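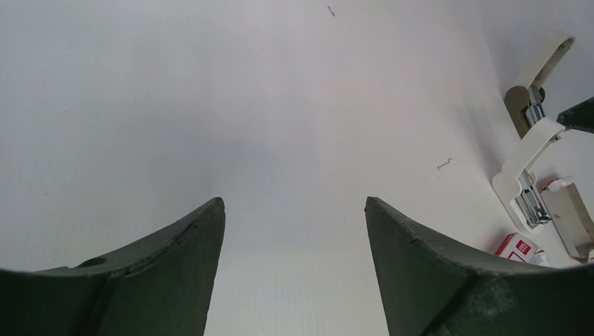

El agotamiento de direcciones se debe a nuestra configuración y sus equipos no tienen nada que ver, sostiene Tarker en el correo que se leyó al abrir la sesión, y añade que cualquier intervención posterior a la instalación «queda fuera del alcance contratado». Se acuerda adjuntar el correo íntegro a esta acta, con sus cabeceras, para que conste en qué momento se dijo.

ACTA DE LA REUNIÓN DE SEGUIMIENTO DE RED
Trinddale – área de sistemas
Asistentes: sistemas, soporte, almacén y compras. Tarker estaba convocada y no se conectó.
Inicio: 9:30

Orden del día
1. Acta anterior
2. Agotamiento del DHCP en la red inalámbrica
3. Propuesta de ampliación de Tarker
4. Corte del domingo
5. Alertas de Yimer
6. Ruegos y preguntas

1. Acta anterior

Se aprueba con una corrección. Donde decía «incidencia resuelta» debe decir «incidencia sin reproducir». Soporte considera que la diferencia es de matiz. Sistemas no está de acuerdo: el tique se cerró porque dejaron de llegar quejas, y dejaron de llegar el día en que la gente aprendió a compartir la conexión del móvil. Se reabre el tique.

2. Agotamiento del DHCP en la red inalámbrica

Sistemas presenta la tabla de concesiones extraída del servidor a primera hora de la mañana, antes de la entrada del turno. Figuran 908 concesiones activas, una cifra que no guarda proporción con la plantilla ni con los terminales dados de alta. Tarker atribuye el exceso a «crecimiento orgánico». Nadie en la sala supo explicar qué significa eso aplicado a un edificio en el que no ha entrado personal nuevo desde la primavera.

La explicación que maneja sistemas es más prosaica. Los teléfonos se presentan con una MAC aleatoria, y algunos modelos la cambian cada vez que olvidan la red y vuelven a entrar. Como el tiempo de concesión está fijado en varios días, el servidor sigue reservando direcciones para dispositivos que ya no existen con esa identidad. A mediodía el rango se llena y los lectores del almacén, que se apagan y encienden a menudo, se quedan esperando una oferta que no llega.

Almacén pregunta por qué entonces fallan solo los lectores y no los portátiles. Se responde que los portátiles renuevan a mitad de plazo y conservan la dirección que tenían. Almacén acepta la explicación con reservas y recuerda que en la reunión anterior se le dio otra distinta, con la misma seguridad, y que hablaba de interferencias.

Se reconoce que así fue. La teoría de las interferencias venía de Tarker y se dio por buena sin mirar los registros. En los registros hay una secuencia clara de DHCPDISCOVER sin respuesta, y una interferencia que afecte al descubrimiento pero deje pasar la autenticación 802.1X sería, como poco, muy selectiva.

Soporte aporta el inventario: 58 lectores y etiquetadoras que deberían tener reserva fija. Falta comprobar que las MAC apuntadas sean las de la interfaz inalámbrica, ya que en la hoja que entregó el proveedor aparecen mezcladas con las de la base de carga. Compras pregunta si esa hoja se revisó al recibir el material. No se revisó.

Acuerdos:
– Reducir el tiempo de concesión en la red de invitados a unas pocas horas. No se toca el de la red corporativa hasta ver el efecto del primer cambio.
– Sacar los lectores a un ámbito propio, con reservas, en la VLAN que ya existe y que hoy no usa nadie.
– Guardar una captura del tráfico DHCP en hora punta antes y después del cambio. Si no hay captura de antes, no se hará el cambio.

El tercer acuerdo se adopta a petición expresa de sistemas. Las dos últimas mejoras de la red se dieron por buenas sin ningún dato con el que compararlas.

3. Propuesta de ampliación de Tarker

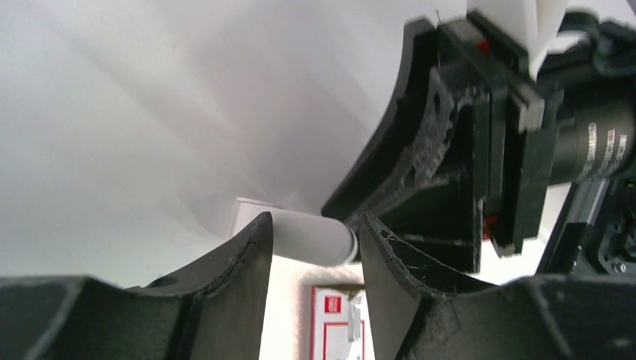 Se repasa la propuesta recibida, que plantea sustituir los nueve conmutadores de planta por una gama superior «preparada para el futuro» y añadir una licencia de gestión en la nube. El documento no menciona el DHCP en ninguna de sus páginas. Tampoco incluye medidas de ocupación de los puertos ni de los enlaces de subida, que según nuestras gráficas rara vez pasan de un uso modesto.

Compras pregunta si cambiar los conmutadores arreglaría el problema del almacén. La respuesta de sistemas es que no. El servidor de DHCP seguiría siendo el mismo, el rango también, y los teléfonos seguirían inventándose direcciones MAC. Lo que sí cambiaría es la cuota anual.

Soporte matiza que la gama actual tiene una limitación real con el DHCP snooping: la tabla de asociaciones se pierde al reiniciar si no se guarda en un fichero externo, y eso puede dejar equipos bloqueados hasta que renuevan. Sistemas lo admite, aunque apunta que la opción de guardarla existe, está documentada por el fabricante y la dejó sin activar quien hizo la instalación. Se probará en un solo conmutador, el del archivo, que es el que menos molesta si se cae.

Hay un segundo ofrecimiento, de Prodberg, que propone un servicio gestionado de DNS y DHCP. Sobre el papel encaja mejor con lo que nos pasa. La demostración, sin embargo, se hizo con una red de prueba de la propia Prodberg, con clientes que pedían dirección en orden y se despedían con un DHCPRELEASE al salir. Los nuestros no se despiden. Se les pedirá que repitan la prueba con nuestra captura como entrada y, si ponen pegas, se anotará cuáles.

También se les preguntará qué ocurre cuando se cae el enlace a Internet. En la presentación se habló de «continuidad local» y al pedir detalle se remitió a una ficha técnica que todavía no ha llegado.

Acuerdo: no se firma ninguna de las dos propuestas. Compras comunicará a Tarker que el asunto se aplaza sin fecha. Se descarta la palabra «estudio» en la respuesta porque la vez anterior se interpretó como un sí.

4. Corte del domingo

El domingo la sede perdió la salida a Internet durante casi 20 minutos. El informe de Tarker habla de una «microincidencia» y la sitúa en el operador. El operador, consultado por teléfono, dice no tener nada registrado en el circuito.

En el cortafuegos se ve que la interfaz exterior no llegó a caer. Lo que dejó de responder fue la resolución de nombres: los dos reenviadores configurados son en realidad el mismo servicio, con dos direcciones distintas, y cuando uno se degrada el otro le acompaña. Soporte confirma que durante el corte se podía hacer ping por dirección y que no se podía abrir ninguna página por nombre.

Llamar a eso corte de Internet es discutible. Para quien estaba de guardia fue lo mismo, y así quedó escrito en el parte.

Se debate si poner un resolutor recursivo propio. A favor, que dejaríamos de depender de un tercero para algo tan básico. En contra, que habrá que mantenerlo, y el último servicio que íbamos a mantener nosotros (el servidor de hora) estuvo meses sincronizando contra sí mismo. Se acuerda de momento cambiar el segundo reenviador por uno de otro proveedor y comprobar a mano, con el primero bloqueado en el cortafuegos, que los clientes resuelven en un plazo razonable. Muchos no lo hacen: esperan al primero hasta agotar el tiempo y el usuario ya ha llamado.

La prueba se hará en horario de trabajo. Soporte pidió que fuera de noche y no se aceptó – de noche no hay carga y saldría bien en cualquier caso.

5. Alertas de Yimer

El panel de Yimer estuvo en verde todo el domingo. Revisada la configuración, la sonda comprueba la salida con un ping a una dirección fija, así que el fallo de nombres le pasó por delante sin que lo notara. Tampoco vigila la ocupación de los rangos de DHCP, a pesar de que la plantilla se llama «DHCP completo». Lo que mira es si el proceso está levantado.

Soporte propone añadir tres comprobaciones: una consulta DNS contra cada reenviador por separado, el porcentaje de rango libre y una petición de dirección real desde una sonda en la VLAN del almacén. Sistemas apoya las dos primeras. Con la tercera hay dudas, pues una sonda mal programada consumiría ella misma direcciones, y ya tenemos bastantes clientes haciéndolo. Se hará con MAC fija y liberando la concesión al terminar.

Se pide además que las alertas dejen de llegar al buzón común. Tiene una regla que las archiva sin leer, creada en su día porque eran demasiadas. No se sabe quién la creó. Se borra durante la propia reunión.

6. Ruegos y preguntas

Almacén pide una fecha para los lectores. No se le da, a la espera de la captura y de corregir la hoja de las MAC. Almacén solicita que conste su desacuerdo, y consta.

Compras pregunta si IPv6 resolvería la escasez de direcciones. En teoría sí. En la práctica, el fabricante de los lectores afirma que los suyos son «compatibles» y el menú no tiene ninguna opción donde activarlo. Se le escribirá preguntando en qué consiste la compatibilidad.

Soporte recuerda que el diagrama de red colgado en la intranet sigue mostrando un router retirado. Se quedó en actualizarlo en la reunión anterior, y en la anterior a esa. Sistemas lo asume de nuevo.

La próxima sesión se convocará cuando estén las dos capturas. Se levanta la reunión a las 11:10.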